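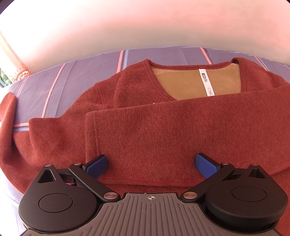
3.2 Folding of sleeved garments on soft surfaces

Figure 2. Rust-red fleece sweater on a striped sheet, one sleeve folded across the chest.

Most written folding guides assume a table. In the homes we visited, the bed was the usual place for folding, and tops with long sleeves were the items that people handled most differently from one another. We therefore treated them as a separate group, coded apart from T-shirts and trousers.

Each fold was split into stages by the state of the sleeves, the body and the hem. Figure 2 shows a garment coded as "one sleeve in": a sleeve lies horizontally over the chest, while the other side of the sweater is still draped in loose folds over the edge of the bed. The neckline is open enough that the tan lining and the label at the back of the neck can be seen. We used the neckline as the reference point for all sweaters, as it keeps its shape better than the side seams do.

Thick fabric caused most of the disagreement between coders. A fleece sleeve does not lie flat the way a cotton one does, and a raised shoulder can be read either as part of the fold or as slack left over from laying the garment out. Following Ledesma's February coding notes, we counted a shoulder as folded only if the sleeve below it had been turned inward. The rounded left shoulder in Figure 2 was coded as slack under this rule.

The full set holds 610 folds from 5 households in Olivares and Givatska. Participants used their own clothes and were asked to fold as they normally would -- no target shape was given, and no time limit was set. Small matters such as lint, creases and twisted labels were left as they were and not coded.

Two coders worked through the set separately and then met to settle the cases where they differed. Garments that could not be placed in any of the three sleeve stages were marked "unclear" and kept in the totals, but they were left out of the comparison of folding orders in Section 3.3.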